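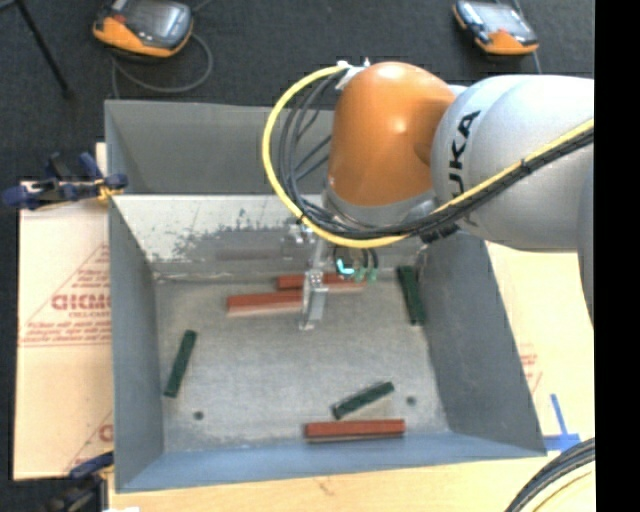 Progress report to Mindby, second period
Project: Sorkbridge, bin work for shops and homes
Prepared by Sunita Solanki, with notes from Jyoti Agarwal and Rajkumari Tiwari

1. Where we are

In this period we worked only on the bin task. In the first report we promised to Mindby that we would answer one plain question: can a robot arm empty a container of mixed goods as well as a new shop worker can do it in the first week? Our answer today is "in part". The arm takes simple things from an open bin with good results. It does not yet do this in the conditions of a real stock room, and I want to be clear about this before the good news.

The work is done in a grey metal bin, with red and dark green blocks in place of goods. Shakuntala Uniyal asked in her letter why we do not use real packages already now. The blocks have a known shape, so when a grasp fails we can look at the arm, the gripper or the program, and we do not need to argue if the package was soft or torn. Real packages come in the next period, as in the plan.

2. Results

The arm made 3,966 grasp attempts in this period. All attempts are in the log, also the bad ones. We did not remove the attempts from the days when the program was changed.

The middle of the bin is not a problem anymore. The places near the walls are still the hard part. A block that rests against a wall leaves little room for the finger, and the program often chooses to leave it for the end. Then it has only difficult blocks left and becomes slow. A person would pull the block away from the wall with one fingertip, without thinking. Rajkumari wrote a "pull first" move for this. It works when the block lies flat along the wall. When the block stands at an angle to the wall, it sometimes only turns and stays in the same place.

Blocks that lie close to each other are the second difficulty. The arm must decide which one goes first, and a wrong choice pushes the other one to the wall, so we come back to the first difficulty.

Color did not have much influence. We expected that dark green on the grey floor of the bin would be harder to find than red, and at the beginning it was so. After we changed the light in the room the difference went away. I mention it because a stock room has the light which it has, and we cannot ask a shop to change its lamps for us.

3. Stops and repairs

We had 9 stops which needed a person. In two of them a cable at the wrist was pulled too tight when the arm turned, and Jyoti made the path of the cables again with a wider loop. After this we had no more stops of this kind. The other stops came from the program, mostly when the arm wanted to reach low in a corner and its safety limit did not allow it. We keep the limit as it is.

The floor and the walls of the bin are now quite scratched. This does not hurt the results, but the budget should have one more bin for next year.

4. What this means for chores

Sneha Ahuja visited us in March for Tetov, our partner for the home part, and asked when such a machine could take the laundry from a basket or the toys from a box. I gave her the same answer as I give here. A toy box with hard toys is perhaps near to what we do now. Laundry is far. Cloth has no fixed shape, and our gripper and our program both depend on shape.

For shops I am more hopeful. The refill of a shelf begins with taking things out of a container, and this first step we can nearly do. The placing on the shelf, in the right direction and without pushing the neighbor, we have not started.

5. Changes to the plan

The test with the second gripper, which we call Kong inside the team, moves to the next period. The parts came eight weeks late and it was better to finish the wall problem with the present finger. The total cost does not change.

6. Next period

Real packages, beginning with small stiff cartons.
"Pull first" for blocks at an angle.
The Kong gripper, same bin and same blocks, so that the numbers can be compared.
One trial in a real stock room, if Tetov can give us a place for it.

7. Request

We ask Mindby to approve the move of the gripper test and the purchase of one more bin. Jyoti can send the full log to Shakuntala Uniyal at any time.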